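**[lostside-makers] Re: Door handle job in the sim**

From: Tavion Mahmoud
To: lostside-makers

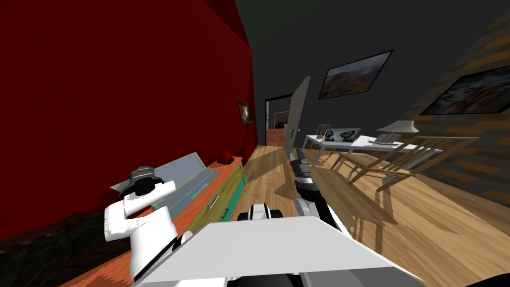 *Gadia sim, both arms up, door already open, red wall courtesy of the texture pack*

Finbarr Heffernan wrote:

> Tav, before I drive over with the second arm, can you tell me whether the thing can get through a doorway yet? Last I heard it was clipping the furniture. Also, what are you running it on? The old Doucet box in the shed sounds like a hair dryer and I'm not keen on paying for another power supply.
>
> Fin

Fin,

Bring the arm. The doorway is another matter.

I've moved everything into the bigger room, the one with the orange-topped sideboard and the mountain painting. Whoever chose the colours has my sympathy. The view is from the robot's own head, so the white slab along the bottom is its front and you get used to it after an hour or so.

I ran 248 goes overnight from random starting spots. It reached the far room on 31 of them. Most of the rest ended at the nearer chair, which it seems to regard as a personal enemy. I've dropped the base speed and padded the chair's collision shape, and I'll run 2000 more once the shed cools down. February is no time to be asking that box for favours.

Still to sort:

- The right arm needs to tuck in before the base turns. At the moment it leads with the gripper like a bloke carrying a ladder.
- Left wrist limit is set to 65 degrees in my file. Yours says something else. Please check against the real one with a protractor, not from memory.
- Shadows. The long diagonal ones on the floorboards confuse the depth step. I can turn them off, but your kitchen has shadows too.

It's the same Doucet box, same noise. I put it on a folded towel and the neighbours at Jukedholm Court have stopped mentioning it.

If you're coming after six, park on the street, the driveway's full of aluminium extrusion. Bring the M4 bolts you borrowed.

Tav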